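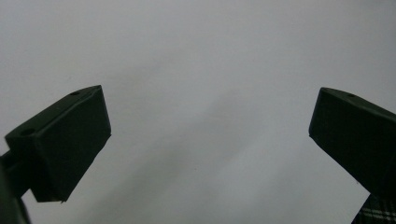

The white board is back on the table after a week away, and I have settled most of what was open about the layout. Notes follow, mainly for myself, partly for the two people who wrote in February asking how I keep small parts from wandering.

The table is wood with rounded corners and a slight crown across the middle. It is good for eating at and poor for sorting. Small round parts drift toward the back edge, and pale ones vanish against the grain. A flat white sheet deals with the second problem completely and the first one well enough. Mine came from Farthorpe as an offcut, 700 mm on the short side, and I leave a strip of bare tabletop behind it for whatever I have put down and don't want mixed in.

The container is clear plastic, rectangular, open at the top, with a thin divider that makes two compartments. I tried the Okau trays first. They are shallower and easier to reach into, but the walls are opaque, so you end up leaning over them to check the level. With clear walls a look from the chair is enough.

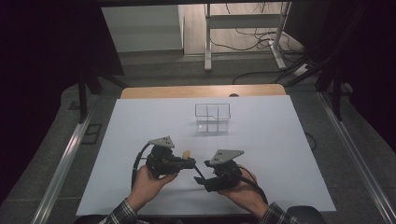 Clindau Tabletop Group — Sorting and Storage pages

Position matters more than I expected. The container now stands upright near the center of the board, a short reach ahead of the hands. Farther back, I was stretching over the near compartment to fill the other one. Closer in, my sleeve caught the rim. I penciled two corner marks on the board so it goes back to the same spot, and they wipe off with a damp cloth.

Batch size is 50 pieces. Above that I lose track of which compartment is meant to take the odd ones, and I have to tip everything out and start again.

Lighting is still unresolved. The Overgaard lamp throws a hard glare off the board when it is set low. Raised to full height and turned to the wall, it gives a soft shadow around the base of the box and very little else, but the clear edges get harder to see.

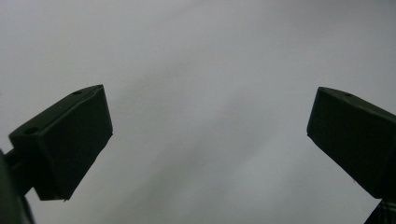
Still to do

Find a thin non-slip mat that lies flat under the board. The rubber one curls at the corners.

Try the divider off-center. Most batches split unevenly, and the smaller side is half wasted.

Measure the crown in the tabletop properly — a straightedge and feeler gauges should do it — before deciding on shims.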